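Can a Machine Wipe Down a Table Yet? A Gallery

Posted August 10, 2022
Text by Ghizlane Ait Ali

Every June the trade shows roll around and every June somebody tells me the chore robot is nearly ready. Two years, usually. It was two years when I started writing this column, and I have 1,166 emails in a folder called "soon" to show for it. Most of them promise laundry. A good many promise clean counters. I wrote back to 50 of the companies this spring and asked a plain question: will your machine pull a wipe out of a packet and clean a table with it, in a room you didn't pick, with me standing there? I got 14 replies. Two said yes, and both of those wanted to pick the room.

I don't think these people are lying. I think they watch their own best videos too often. A wipe is a miserable object for a machine. It has no fixed shape, it sticks to its neighbor, it tears if you pull wrong, and once it's out of the packet it can end up folded any way it likes. A four-year-old can deal with it. The four-year-old will use nine of them, but still.

So this gallery is about the small stuff. You'll find no backflips and no dancing. What I care about is the part of the chore that gets skipped in the ads, where something soft has to be held at two points and somehow opened up.
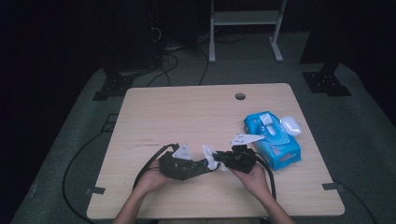 One crumpled white sheet, two grippers, and a person's hands doing the steering.

Look at who is supplying the brains there. The grippers are the machine's idea of fingers, and the person is everything else: the eyes, the arms, the judgment about how hard to pinch. I have no quarrel with that as a way to work on the problem. My quarrel is with the press release that comes along later and says "the robot learned to clean." Cleaned what? How many tries? Who put the packet back where it started?

Bello Ajayi, who spent years running night cleaning crews and now advises shops on what to buy, has a test he gives to sales reps. He puts a mouse, a packet of wipes and a dirty cup on a desk and asks the machine to clean the desk. He doesn't care about the wiping so much. He wants to see whether it moves the mouse, wipes where the mouse was, and puts the mouse back. "That's the job," he told me. "Pushing a rag in a straight line is maybe a tenth of it."

He ran a version of this on the Altier, a countertop arm he had on loan. It wiped a very nice rectangle and left everything outside the rectangle alone. The Mendonça did better at picking things up and worse at putting them down. He sent both back. He has kept the Todmont floor scrubber, and he likes it, and I'd point out that a floor scrubber never has to pick up anything at all.

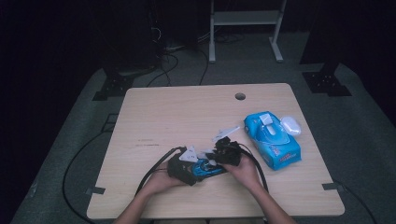 The packet is its own headache. A flip lid is easy for you because you feel it give, and you stop pushing when it does. Then there's the film, which creases and slides around when you tug at what's inside it. People hold the packet down with one hand and don't know they're doing it. I tried it at my kitchen table with a pair of salad tongs in each hand, which I recommend to anyone who writes headlines about this subject. I got the lid open on the third go. I got a wipe out after a good deal of swearing, and it came out with two friends attached.

I will give the optimists this much. Two-fingered grippers have gotten better at thin, floppy things than I expected when I started. The Mellus people showed me a bench unit folding dish towels, and it was slow and a bit sad, but the towels were folded. A few years back it would have been a heap. If you run a shop and you have one towel, one size, one table, and no hurry, you could probably put a machine on it.

Most of us don't have that. We have the sticky patch by the toaster, the crumbs that go under things, the packet that's nearly empty so the last wipe is stuck down at the bottom. When one of the 14 wants to come over and try mine, the offer stands. They can bring their own wipes. I pick the table.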